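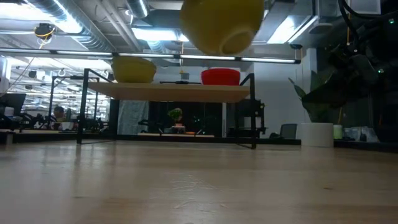

Ratih Sutanto는 내년이면 설거지 걱정이 없어질 거라고 했다. 그릇을 집어 선반에 올리는 것까지 되면 나머지는 시간문제라는 얘기였다. 지난 글에 달린 댓글인데, 답을 짧게 쓰려다가 길어져서 그냥 글로 올린다.

나는 안 믿는다. 내년은커녕 우리 집 싱크대 앞에 그런 물건이 서 있는 걸 십 년 안에 볼지도 잘 모르겠다.

그릇을 선반에 올리는 일이 쉽다는 말은 아니다. 둥글고 미끄럽고 테두리가 얇은 물건을 허공에 들고 있다가 옆 그릇을 건드리지 않고 내려놓아야 한다. 노란 그릇과 빨간 그릇이 나란히 놓인 나무판 위라면 자리도 넉넉하고 색도 잘 구분된다. 우리 집 찬장은 그렇지 않다. 국그릇 위에 밥그릇, 그 위에 짝이 안 맞는 접시가 얹혀 있고 맨 뒤에는 시어머니가 주신 뚝배기가 있다. 뚝배기를 꺼내려면 앞의 것을 다 들어내야 하는데 나도 가끔 그러다 하나씩 깨먹는다.

8월에 Hirila라는 회사의 시연을 보러 갔다. 컵을 식기 건조대에서 꺼내 옆으로 옮기는 시연이었고, 안내문에는 하루에 컵 300개를 옮겼다고 적혀 있었다. 숫자만 보면 그럴듯하다. 그런데 컵이 다 같은 모양이었다. 손잡이 달린 머그를 섞어도 되냐고 물었더니 담당자가 오늘은 준비가 안 됐다고 했다. 밥풀이 말라붙은 그릇은 물어보지도 않았다.

그날 본 것 중에 제일 오래 기억나는 건 컵 하나를 내려놓는 데 22초가 걸렸다는 점이다. 지루해서 휴대폰으로 쟀다. 우리 네 식구 저녁상 치우는 데 그 속도면 찌개 냄비까지 가기 전에 잘 시간이 된다. 느려도 밤새 혼자 하면 되지 않느냐는 반론은 나도 안다. 밤새 부엌에서 달그락거리는 소리를 누가 참을지는 모르겠지만.

공장은 사정이 다르다는 사람도 많다. Entili에서 부품 상자를 나르는 동생 말로는 그쪽도 반반이라고 한다. 상자 규격이 맞으면 기계가 잘한다. 테이프가 조금 들떴거나 모서리가 눌린 상자가 오면 줄이 멈추고 결국 사람이 간다. 동생네 라인은 지난달에 그렇게 멈춘 게 167번이었다고 한다. 회사에서는 줄고 있다고 하는데 동생은 줄어든 만큼 자기가 미리 상자를 골라내고 있다고 투덜거렸다. 이 대목이 나는 제일 걸린다. 자동화됐다는 일 앞뒤에 사람이 붙어서 기계가 먹기 좋게 썰어 주고 있으면, 그 품은 어디에 계산되는 걸까.

집안일도 비슷할 것 같다. 로봇이 정리하기 좋게 내가 그릇을 띄엄띄엄 놓고, 찬장 문을 열어 두고, 바닥의 장난감을 치우고. 로봇청소기를 들이고 나서 청소기 돌리기 전에 하는 청소가 생긴 집이 우리 집만은 아닐 것이다. Brineo 식기세척기도 약 200만 원을 주고 샀는데 애벌 헹굼은 여전히 내가 한다. 그래도 이건 잘 산 물건이다. 안에 넣는 것과 꺼내는 것이 문제지 씻는 건 나보다 낫다.

Ratih 님, 그러니까 내기를 한다면 저는 안 된다는 쪽에 걸겠습니다. 조건은 제 찬장, 제 그릇, 그리고 제가 미리 아무것도 안 치운 상태입니다. 뚝배기는 빼 드릴게요.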